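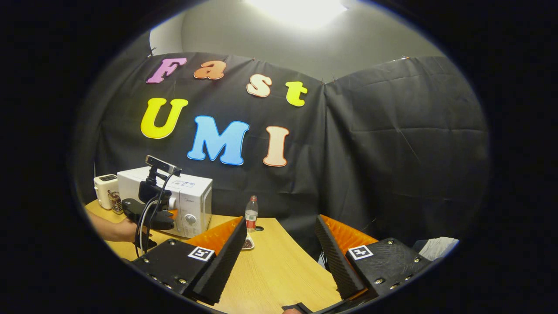 Kaewsai handheld gripper kit, pair
Bought from: Pidell
Used by: Bondcombe robotics club, ages 14 to 18
Posted 15th September
Rating: 4 out of 5

Writing this in the gap before club so excuse the state of it. We've had the pair since April, used most weeks, and two people from other schools have emailed me asking if it's worth the money. Short answer yes, if you've got a patient group and someone who owns a decent set of hex keys. Long answer follows.

You get 2 grippers in bits. Black printed bodies, orange ribbed pads for the inside of the fingers, sheet of square markers, bag of screws, bracket for the camera, cable. Camera not included in the cheaper version, read the listing carefully, we didn't.

Build. The booklet says an afternoon. Took us five club sessions for the pair, though the second one went together in one and a half of those. Most of the time lost was screws. Lots of screws, three lengths, two of which look the same until you've got one through the wrong side of the finger. Sort them into egg cups first. Prints were clean apart from one slot that needed a file.

The pads are the best bit. Flexy, they bend round whatever you're picking up, so a bottle sits in them nicely and so does a small dish if you come at it level. Students who'd only used our old hard plastic claw were very pleased. They do pick up fluff and then they slip. Wipe with damp cloth. No spare pads in the box and there should be.

Markers on top of the fingers are just stickers. Put them on straight! One of ours went on a bit skewed and the software gave opening widths that were nonsense for a whole session before a year 10 spotted it. Peeled, reprinted, stuck again, fine since. Matt paper much better than the glossy stuff.

What we do with it: kitchen jobs, basically. Somebody holds the gripper and does the job by hand, over and over, and the recording goes into training for the arm the older ones are building for the Vurbridge open day. Toaster, microwave, jar, bottle, that sort of thing. The microwave knob was harder than any of us expected, you can turn it but your wrist wants to do something odd and the gripper ends up at an angle. The bottle was easy and got done far too many times as a result. Make a rota of tasks or you'll have a mountain of bottle.

We're at 3802 recordings. Plenty are rubbish. The club threw out a big batch where the cable had swung in front of the lens, so now there's a loop left in it and a bit of tape. The kit could do with a clip for that, would cost pennies.

Weight is ok for five minutes, not ok for twenty. Our younger ones swap every 12 goes. Handle is sized for an adult hand and a couple of them use both hands, which works for slow things.

Camera view is very wide, proper fisheye, everything bows out at the edges. It sees a lot more than you think it does, including ceiling lights, and ours washed out badly on the first day. Turning off the row of lights nearest the table helped. Black cloth behind the table helped too, cheap stuff off the market, creases and all.

Software. Hmm. Installs on the school laptops only if IT are in a good mood. Calibration page is clear, export page isn't, and the help file talks about a menu thats not there any more. Emailed Pidell, got a reply in two days with the right instructions, polite and useful. So put them on the website?

Good
Pads
Feels solid once built, ours has been dropped more than once
Support replies
Students can be recording within minutes, no programming needed to start

Less good
Screws, see above
No spare pads, no cable clip
Booklet diagrams tiny and grey
Price of the camera version

Would I buy it again, yes, and I'd get the pair again too, becuase with just one you've got a lot of teenagers watching one teenager. Would not bother with the carry case, foam is cut for the gripper without the camera on so you have to take it off each time and then recalibrate.

One star off for the export page and the screws. Will update after Vurbridge if I remember.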